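Korletey Lending Room – Frequently Asked Questions

Lamps and Small Furnishings

The Korletey Lending Room provides household items on loan to residents of the Zarlow and Zisley buildings. Questions about kitchen equipment and bedding are answered on separate pages.

Who may borrow a lamp?
Any resident with a current Korletey card may borrow. Guests may not borrow in their own name, but a resident may do so on their behalf and remains responsible for the item.

How many items may I have at one time?
Each household may hold up to 4 items. A lamp and its shade count as one item. Bulbs are not counted.

How long is the loan period?
Loans run for one calendar month and may be renewed once, provided no other household is waiting. Items borrowed in January may be kept through the end of February without renewal.

Is a deposit required?
No deposit is taken for table lamps. Floor lamps and mirrors require a deposit, returned in full when the item passes inspection.

Which bulbs may I use?
Please use LED bulbs only. The rating printed inside the socket must not be exceeded, and no lamp in the collection may be fitted with a bulb that draws more than 100 watts. Replacement bulbs are available at the desk.

How should I clean a fabric shade?
Unplug the lamp and let the bulb cool. Go over the shade with a dry, soft brush or a lint roller, working from top to bottom. Do not use water or spray cleaners. Marks that do not brush off should be left alone and reported on return.

How should I carry a lamp?
Hold it by the base or the stem. Lifting a lamp by its shade bends the harp, the thin wire support that holds the shade in place. Gather the cord before using the stairs – a trailing plug is easily stepped on.

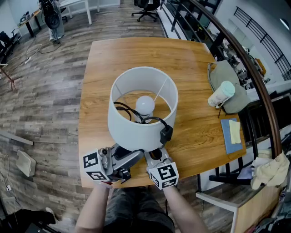
A table lamp with a white fabric shade, seen from above, with its bulb, wire harp and black cord.

What is checked when a lamp is returned?
Staff look at the plug, the full length of the cord, the socket and the shade. Ordinary wear is not charged. A cord that has been cut, taped or spliced will be charged as a replacement.

May I return an item at the Brurkura annex?
Yes, small items only. The annex desk closes at 4 p.m. and does not accept returns on Monday.

Whom do I contact about a damaged item?
Stop using the item and call the lending desk at extension 2296. Please have your card number ready.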